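Patdale Reading Room Project
Progress report to the Kiani Fund
15 August 2019

Where we are

We are a little past the halfway mark of the grant and very happy to be writing this one! The reading room on Taltora Street has been open to the public since January, and it has gone better than we dared to put in the application. The heating is fixed, the shelves along the north wall are up, and the children's corner finally has a rug that stays put.

Membership stands at 700. Our target for the whole grant period was lower than that, so we have asked ourselves whether we set it too low. Probably we did. We had no good figures for this side of Patdale when we applied, and we guessed from the old bookmobile records, which left out anyone who borrowed on a relative's card.

Opening hours

We now open 18 hours a week, including two evenings. The evenings were a late addition and they are the busiest sessions we have. People come straight from work, often with kids in tow, and they stay (one family brings supper and eats it on the front steps first). We would love to add a third evening next year and have put a draft budget for it in the appendix.

Mornings are slower. We tried a newspaper table to bring people in and it helped a bit, mostly with older men who had never joined. We plan to keep it going through the winter and then decide.

The collection

The Fosavon branch library closed its annex in the spring and offered us first pick of what was left. We took the large-print novels, nearly all the cookbooks, and a wonderful run of local history pamphlets that we did not know existed. Cataloging is slow -- the pamphlets have no dates on many of the covers, and some were printed twice under different titles -- but it is a pleasure to do, and several readers have already asked to see them before they are ready. 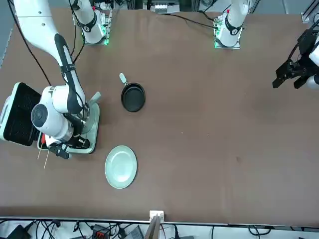

Homework club

The club meets after school and takes ages eight to thirteen. It was meant to be a quiet room with someone on hand to help with fractions. It has turned into a much livelier thing than that, with a chess ladder, a comic swap and a running argument over the best dragon book. Attendance dipped in June, as we expected, and picked up again once the summer reading challenge began.

Spending

We are within budget on every line except shipping, where we are $200 over. This was the van for the Fosavon books, which needed a second trip. We propose to cover it from the printing line, where we have spent very little.

Next steps

Finish the pamphlet catalog. Replace the front door lock, which sticks. Run the fall book sale with the school. Send you the membership survey when it is typed up -- the comments are a joy to read and we will include all of them.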